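Wednesday, July 15, 2026

Started late because the delivery from Zusbridge came while I was still hunting for my coffee, and then of course I had to open everything. Two sacks of the dark granules, one of them with a split seam that somebody at their end had taped over rather nicely. Weighed both anyway. The taped one is short, but by so little that I'm not going to write to them about it (Dalal, if you disagree, the slip is in the blue folder).

Main job for the day was the pouring trials, jar into bowl. We've been going back and forth since January over which bowl to settle on, and I think we can stop now. Heino still likes the wide Lokness dish and I do see why, it's hard to miss. But it's so shallow that the granules skate up the side and over, and I am tired of finding them in my shoes. The red one with the black rim has enough of a curve to it that they settle, and dark on bright red is so easy on the eyes when you're checking for leftovers at the end of a long afternoon.

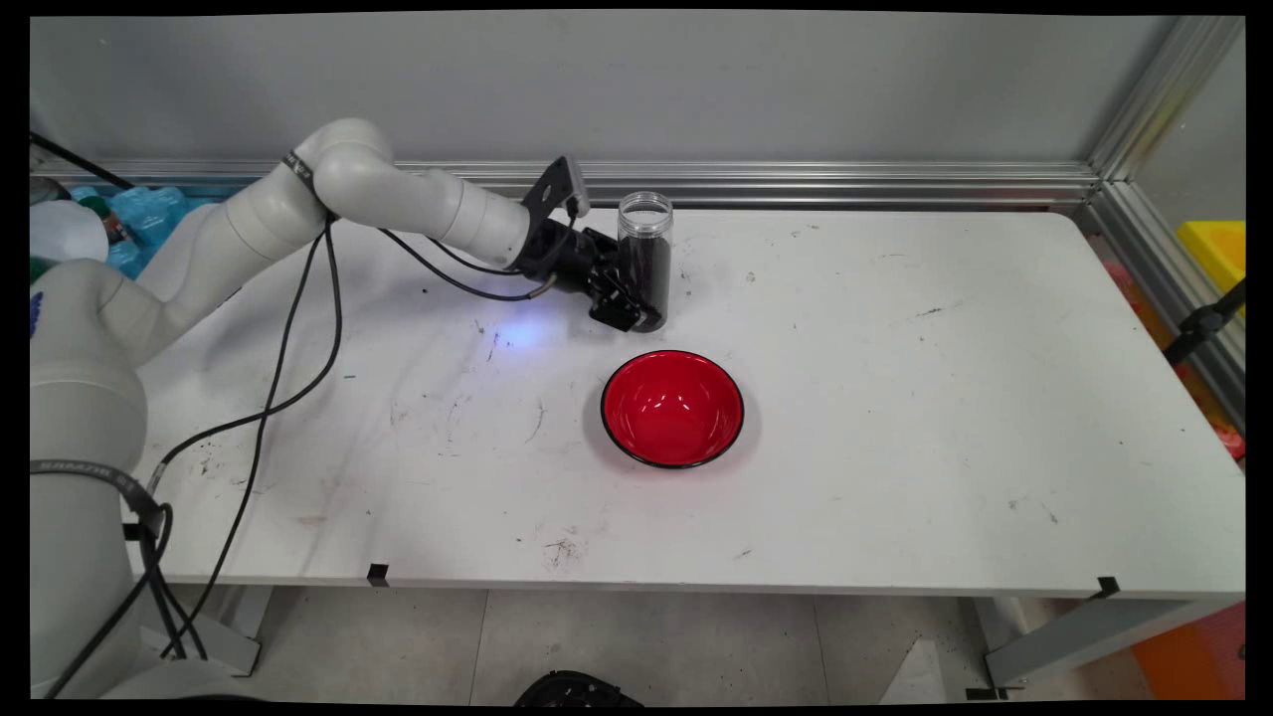

I'd like us to keep to a fill of 300 grams in the clear jar for the rest of the month. More than that and the first bit comes out in a lump, which makes a lovely sound but a terrible measurement. With 300 I did 22 pours before lunch and the worst of them left 2 grams on the table. Most left a few grains, the kind you pick up with a damp fingertip. I waited 60 seconds between pours to let the dust settle — Qaisi's old notes say to do this and I used to skip it, but the readings do drift less.

The tabletop needs a proper clean. It's all specks and scuffs, and there's a smudge near the front edge that I went at with a dry cloth and only made wider. Dalal swears by the Nadberg cleaner under the sink, so I'll try that tomorrow on a corner first, in case it takes the white off. Until then please don't sweep spilled granules back into the jar! I know it's tempting, but whatever is on that table ends up in the sample too.

Heino Ots stopped by at four and we talked about lids for far too long. He wants a screw lid between sessions, I'd be happy with a saucer on top. We left it there.

To do: clean the table, re-weigh the taped sack, find the small funnel (last seen by the window), ask Dalal Bataineh whether the second scale is back from being checked.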